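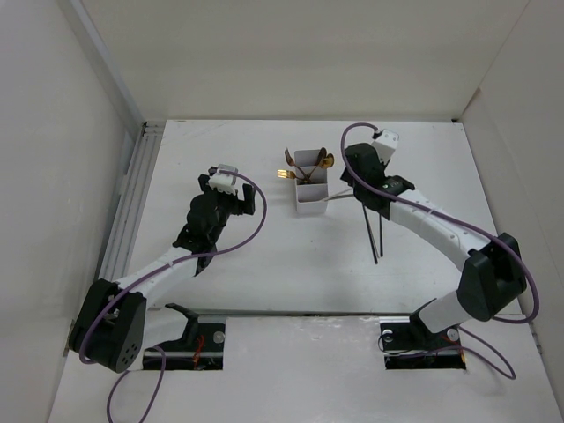

Mushi two-arm bench unit, refurbished
Sold by Hundgate. Listing updated 2018-03-23.

Cutlery is the chore every buyer asks about first, so we'll start there. Can the Mushi put away your forks and spoons? Not at any pace you'd pay for. Our test bench uses a light grey holder with three compartments, and if you look at the forks and spoons sticking out over both sides of it you'll have a fair notion of the trouble. Handles cross. Thin sticks lie flat on a white table and have to be pinched up from almost nothing. A kid can sort that lot while watching the hockey.

We're a dealer and we'd like to sell you one, but please don't buy it for your kitchen. The brochure from Pitomance says "home ready." We have had 3 units through the shop since December and wouldn't leave any of them alone with a sink of dishes.

What you get: 2 arms with grippers, the base platform, cables, and 11 hours of setup help by phone or at our counter. You supply the computer. Shipping is extra outside Flukbridge, and the crate weighs 76 kg, so line up a friend.

Who it suits: colleges, labs, the patient hobbyist. Shops asking about packing or kitting should bring us their parts before they talk money. If the pieces are all one shape and colour and always land in the same spot, there's some hope. Mixed bins, no.
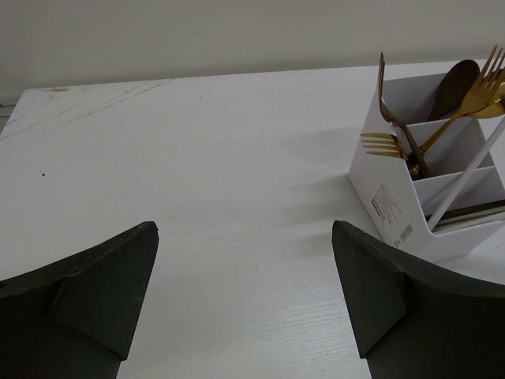

Siiri Nurmi wrote to us that we're too hard on it, and that her unit has been loading the same tray of sample jars all winter without much fuss. Fair enough. She also says she built the tray herself, and that it took longer than learning the software.

Returns accepted within 11 days, less freight. Grippers are not returnable once fitted. Ask for Aleksi Kiiskinen at the counter if you want to try it on your own stuff.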